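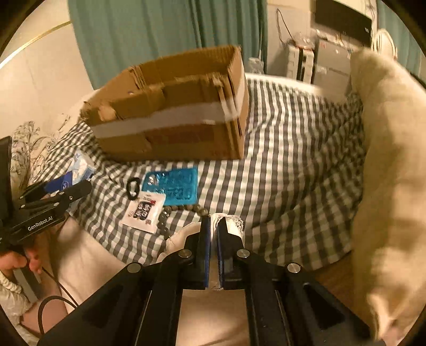

21/04/2026, after lunch

The box came down from the closet shelf this morning. It has been up there since October, when I moved in and wrote nothing on it, on the theory that I would remember. I did not remember. I had a vague idea it was the good stapler.

No stapler. I tipped things out on the bed, because the bed was made and it seemed a shame not to spoil it. First out was a string of dark beads I have no memory of buying. Then a little card, red and black print, picture of some gadget on it. The gadget itself is long gone, I assume to wherever the stapler went. I kept the card a full 12 minutes in case it turned out to matter, which is how I got the box in the first place.

Also a black loop that could be for hair or for cables. I tried it on both and it was bad at both. And the turquoise packet, shiny, printed, very sure of itself. I put it to one side to read later and then sat on it.

The white lace-edged thing I am calling a doily until somebody corrects me. It belongs in the drawer with the other things I am too polite to throw out.

My rule for the day was that anything I couldn't name in one breath had to go. I dropped the rule before the coffee was cold. The coffee was Clurnell, the cheap one, and it goes cold fast.
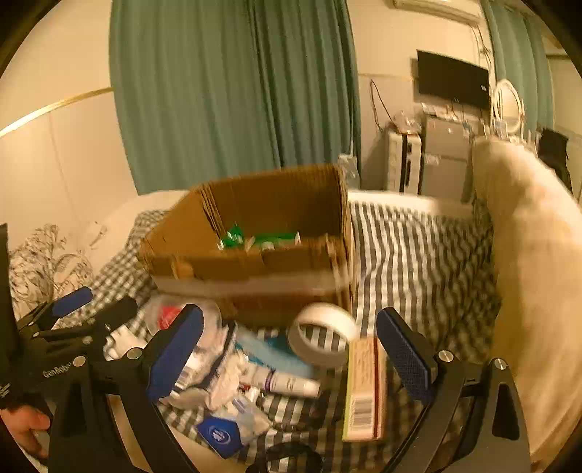
Later, the medical wing

So it's a first aid box now, or a first aid box with hobbies. White packets all over the checked sheet, a white tube with purple bands, a crumpled clear bag I haven't had the nerve to open, and a roll of masking tape, which I suppose counts if you are wounded and not fussy. The cream and pink carton got to stand up by itself like it was running the place.

Still to do: read the dates on everything. I know how this goes. At the old apartment on Pladlow I found cough drops older than the lease.

I priced a proper organizer from Dillico over lunch. It has 200 compartments -- I do not have 200 kinds of anything, unless you count wrappers. Closed the tab. The cardboard box stays, torn flaps and all, and this time it gets a label. I have got as far as "MISC."

Supper is whatever is left in the fridge, and it will be eaten in the kitchen, seeing as the bed is taken. Must call Petkov about the faucet tomorrow.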